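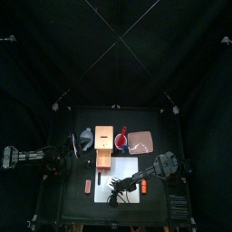 Jelteston two-arm bench enclosure

Kit for home and shared workshops, revised 14/08/2024

The Jelteston is a table and curtain enclosure for two small robot arms working over one square surface. It is sold as a kit without arms. Arms, hands and grippers are the builder's choice, and the two sides need not match: the build on this page has a different tool on each arm.

The kit was drawn up by Lihua Fang and Ghislain Morin for the Prultico shared workshop, where overhead lighting and people walking past were upsetting the vision software.

Table

The top is square and black, 900 mm on a side, with a matt finish. Corner fittings are supplied with the frame and should be tightened in opposite pairs. Check the top for level before fixing the last one. Rated load is 100 kg including both arms.

Arm positions

The arms reach in from opposite sides, left and right. Set the right-hand base first and run it through its full travel at low speed before fitting the left. On this build the right arm comes down over the white board and the left works at the side of the table, so the middle is shared and the software must stop both arms entering it together. The kit contains no interlock. An emergency stop is not supplied either and must be fitted by the builder within reach of the operator.

Curtain

Black fabric, hung on all sides and drawn in overhead. Two cords cross above the table. Overall height with the curtain fitted is 2000 mm. The fabric will sag slightly in the first days of use — retension the cords once it has settled, then leave them alone.

Cables

Leave enough slack at each wrist for full rotation. Slack near the hand will hang down and can drag over whatever is on the table, as the loop under the right-hand gripper lies on the white board. Where this matters, clip the cable further back along the arm and repeat the low-speed test.

Objects for first trials

No objects are included. The set on the table is ordinary household and desk stuff: a light blue funnel on its side, a wooden box with its drawer open, a cup with a red scoop in it, a pink tray with rounded corners, a marker, an eraser. Meifang Su's notes on the order of trials suggest starting with the eraser and leaving the drawer until the arm can repeat a simple pick without correction. Thin items standing on edge are hard for most two-finger grippers and are best kept for later.

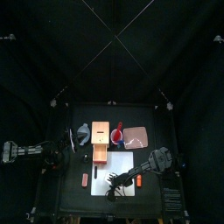

What is in the box

Table top and frame, corner fittings, curtain in 3 panels, two cords, wall fittings, hex keys, printed assembly sheet.

Not included

Arms, grippers, power supplies, cameras, lighting, emergency stop, computer.

Spares and questions

Curtain panels and corner fittings can be ordered singly. Orders placed before March used the older fitting, which does not mate with the current frame — state which you have. Technical questions go to Jianguo Lei at the Prultico workshop desk.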